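The gripper that wouldn't let go of its old plans

It's February, it's dark by the time I've had my tea, and I have spent most of the month arguing with a timestamp. So this is a post about timestamps. Sorry! There's a bit about sorting toys as well, if you make it that far.

Some background for anyone who skipped the last post. We run two arms over one table, and the job is tidying: pick up the little blocks and foam dice and whatnot, put them where they belong. The model that decides what to do is called Hutov. It looks at the cameras and spits out a short run of future moves for both arms at once, and then a separate program (mine, the one with all the swearing in the comments) feeds those moves to the motors 200 times a second.

The trouble is that Hutov takes a while to think. By the time it has handed over a fresh run of moves, the arms have already carried on with the old one, so the first few moves in the new batch are out of date. My first version just played them anyway. You'd get this horrid little hiccup, where the arm jerked back towards where it had been and then set off again, like somebody who's left the house and can't remember whether they locked the door.

My second version threw away the stale moves, which was much better, except that I was working out "stale" from when the answer arrived. It should have been from when the camera picture was taken. Horațiu Buzatu spotted it in the first five minutes of looking at my code, after I'd had it open for two days. He was very nice about it. I was less nice about it, mostly to myself, on the bus.

So now every camera picture gets stamped as it's grabbed, the stamp travels with it all the way through the model and out the other side, and the player skips ahead by exactly the right amount. Then it blends the old moves into the new ones over a short window so the join is smooth. I tried a blend of 23 steps because that's what happened to be in the config file from something else, and annoyingly it's the best of everything I've tried since.

Flat things are still a pain, mind you. A cube is easy, you can come at it from nearly anywhere, but a thin square tile lying on the wood wants the fingers in just the right place, and if the plan is even slightly late you end up pushing the thing along the table.

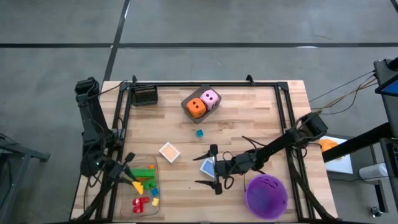 The other job this month was the replay tool, which we've named Waseo for reasons that were funny at the time. You give it a recorded run and it draws what the model wanted next to what the joints did, on one timeline, and you can drag back and forth. Shengli Shi wrote nearly all of it and I can't believe we managed without. Before, I was squinting at a log with 1000 lines in it and guessing which one was the hiccup. Now it's a great big spike and you click on it.

Next up is getting the two arms to stop being so polite with each other. At the moment, if both plans pass through the middle of the table, the collision check slows both arms down, and they creep along like two people in a narrow corridor. I want to give one of them right of way. Shengli thinks it ought to come out of the model and I think it ought to be a plain old rule in the player, and we'll probably try mine first as it's an afternoon's work and his is a month's.

If anyone has done right of way between arms before, do leave a comment, particularly if it went badly.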